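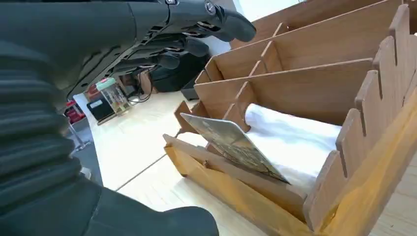
Siwan reckons the shrinkage is all in the first wash and we're wasting our time going past two. Delyth disagrees, so we ran four anyway. Notes below before I forget which swatch is which.

January 26, 2024

Wash trial, Ciltex wool blend, undyed. Swatches cut 400 mm square, warp marked with red thread, weft with blue. Overlocked all round this time, last batch frayed so badly we couldn't find the corner marks.

Machine on the wool cycle, cold fill, Latari liquid at half the cap. Spin on low. Dried flat on the mesh, not the rail. (Rail stretches it. We know this. Someone hung two up in June and the numbers were junk.)

Wash 1 - warp came in a lot, weft barely moved. You can see it without the ruler, swatch is visibly not square any more. Hand is nicer, softer, a bit of bloom on the surface.

Wash 2 - a little more off the warp. Weft still sitting there. Siwan looking pleased.

Wash 3 - nothing I'd swear to. Could be the ruler. Could be me, measured before lunch.

Wash 4 - warp moved again!! Small but it's on every swatch from the left side of the roll and none from the right. So not the ruler. Checked it again with Delyth reading and me writing, same answer.

Which makes me think it's the roll and not the wash. Left side was the outside edge when we unwound it and it did feel tighter. Tegwen says Ciltex finish on a stenter and if one side of the pins runs tight you get exactly this, and it lets go slowly over several washes. Asked her if that would show up on their own test sheet. Probably not, they cut from the middle.

Things I did wrong:
Wrote the swatch numbers in the washable pen on the first two. Redid in laundry marker after wash 1, from position on the mesh, fairly sure I have them the right way round.
Forgot to let wash 3 sit overnight before measuring. Only had the afternoon. That could be hiding something so treat wash 3 as soft.

Color - no change I can see under the window. Rhydian wants it on the light box, will do when the tube is replaced.

Pressing: tried one spare swatch with steam, pressing cloth on top, lift and lower, no dragging. Came back toward square a bit. Then it relaxed again over the next hour. So pressing before measuring is out, put that in the method sheet.

Drudeck lining is a separate problem. Did one quick wash with a lined piece and the lining didn't shrink at all, so the shell pulled in and the lining bagged out at the hem. Ugly. If we're keeping this pairing then the shell gets pre-washed, end of discussion. Delyth wants to try cutting the lining smaller instead. I dont like it, you'd be guessing at how much.

To do
- cut 26 new swatches, left, middle and right of the roll, mark the side on each one BEFORE it leaves the table
- same again off the second roll, if Lleucu can find it
- proper overnight rest after every wash
- ask Ciltex which edge runs on which side. Tegwen has the contact
- more laundry markers, the fine ones
- lined sample with pre-washed shell, hem left open so we can see waht happens

Hughes order is on hold till the left/right thing is sorted. Rhydian has told them. They want a date and I haven't got one, next set of washes starts Monday if the swatches are cut.

2 comments | 4 shares
Last updated by Lleucu Prosser
Contact the workroom | Back to top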